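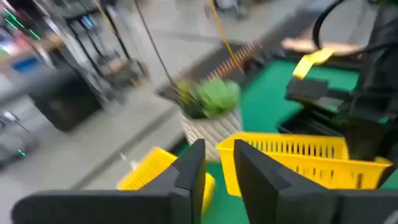
If you follow our tidying tips you'll know the Hindine page has a soft spot for slotted baskets, so we were tickled to find the folks at the Mottram workshop teaching a robot arm to sort with them. They ran 1,000 tries over the summer, wrapping up in August, and compared two ways of setting out the table. In one, the baskets went back to the very same spot each time. In the other, they got shifted and turned a little before every try.

The fixed layout learned faster, but it missed 144 grabs once a basket was nudged out of line. The shuffled one missed 27. I do love a result you can borrow at home!
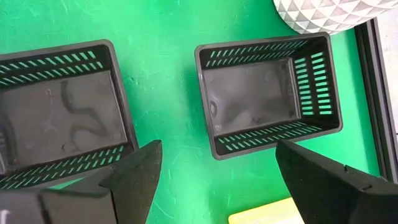 Two dark gray baskets on the green surface, with a good gap between them.

So, for your own counter or bench — leave a hand's width between baskets, and put them on a plain surface in a color that stands out. When you're teaching the kids where things go, move the baskets now and then, so they learn to look for the right one and don't just reach for the usual corner. Wipe out the slots with an old toothbrush while you're at it.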